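Grameo Wool Dryer Balls, Set of Six
Baird Laundry Goods > Drying > Dryer Balls
Item 3277-W
In stock at Flakmont, ships in two days

Six balls of felted wool, each a little bigger than a tennis ball and considerably less interesting to the dog. (We say this with hope. Keep them on a high shelf.)

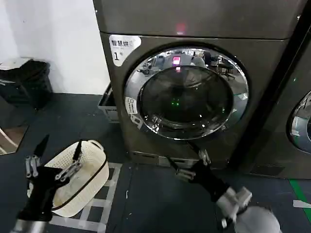
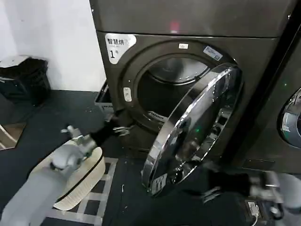

What they do

Dryer balls get in between the sheets and the towels and keep them from rolling themselves into one large damp burrito with a dry outside. Air gets through, things finish sooner, and the fitted sheet comes out without half your socks inside it. Maybe a third of your socks. It's still a fitted sheet.

How many to use

Three for a small load, all six for bedding or anything with down in it. With a king-size comforter, stop halfway, shake the thing out and start again. One ball will hide in a corner of the duvet cover and turn up at bedtime.

Sound

A soft thump. Our old plastic ones sounded like somebody moving out upstairs, and we stopped carrying them in May.

Scent

None. You can put two drops of oil on each ball if you like your pillowcases to smell of lavender. Let it soak in for an hour first or you'll get spots. Please don't write to us about the spots.

Static

They help with cotton. With polyester fleece they do what they can. Take the load out while it still feels very slightly damp and you'll get fewer sparks off the cat.

Details

100% wool, undyed, felted all the way through (no filler core)
Color: oatmeal, with some variation from sheep to sheep
Weight: 35 grams each
Comes in a cotton drawstring bag, which will shrink if you dry it
Price: $18 the set

Care

They pill. They go gray. Neither matters. When they stop bouncing and start looking like something from under a couch, run them through a hot wash inside a tied sock and dry them on high.

Returns

Thirty days, used or unused. If you return five, we'll refund five.

From our customers

"Bought these for the Irkance guesthouse, where we do towels all day long. Still on the first set after a year, minus one that a guest seems to have taken home. I would like to know why." Min-kyu Noh, 10 June 2019

Goes with

Grameo mesh lint brush, long handle
Baird folding rack, two tier
Stain soap, plain bar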